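Everyone wants to sell you a cleaner pot

Petronella Swanepoel keeps her ribbed pot on a saucer and scrubs the bench after every potting session. I went along in July expecting to be converted. I wasn't, quite. 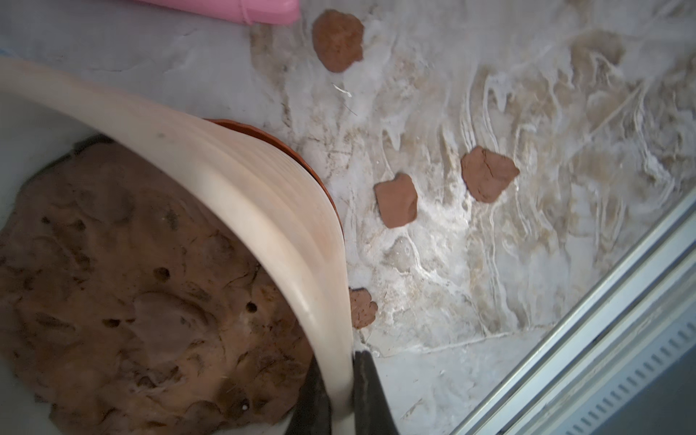
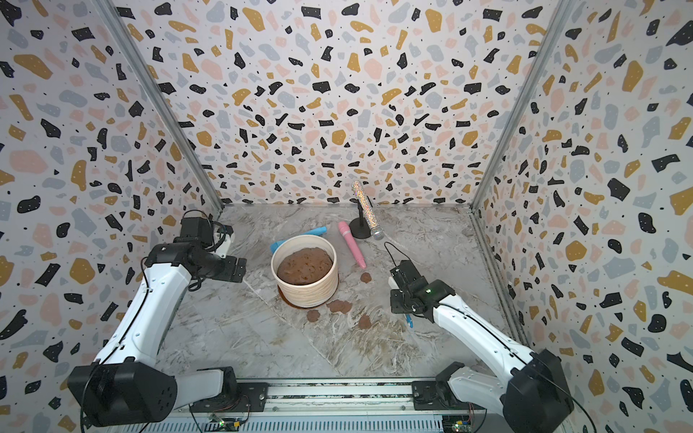 A cream pot with horizontal ribs, filled with brown.

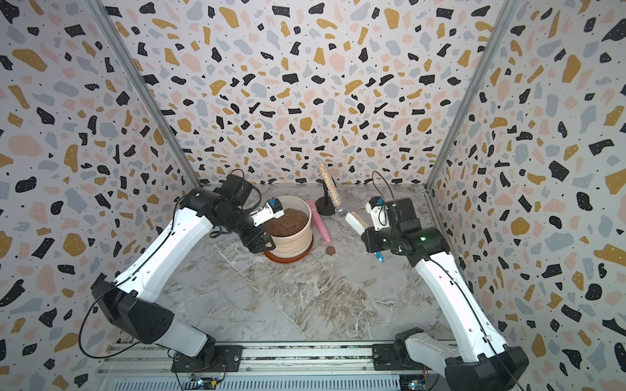
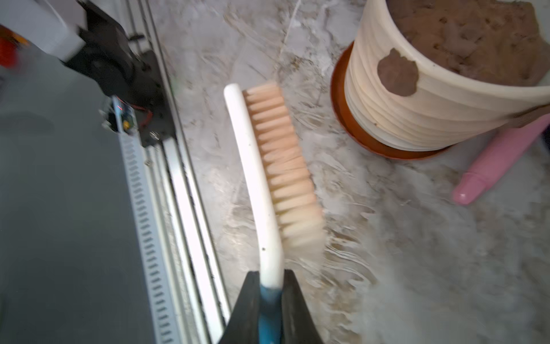 Her rule is brush first, water later. Fair enough, but the Flosari kit she was given costs up to $60 and does the job of an old dishcloth. Litstead's catalogue lists 21 brushes for pots and benches. I'd like to meet the gardener who needs a second.

Wilmer Cusi, her neighbour, wipes his bench once a season and his ferns look fine to me. He reckons the smears do no harm to anything but your pride, and he's been growing in the same grey corner for years.

The saucer I'll grant her. Without one you get a brown ring, and no colour of paint hides it. The rest can wait until the rain stops.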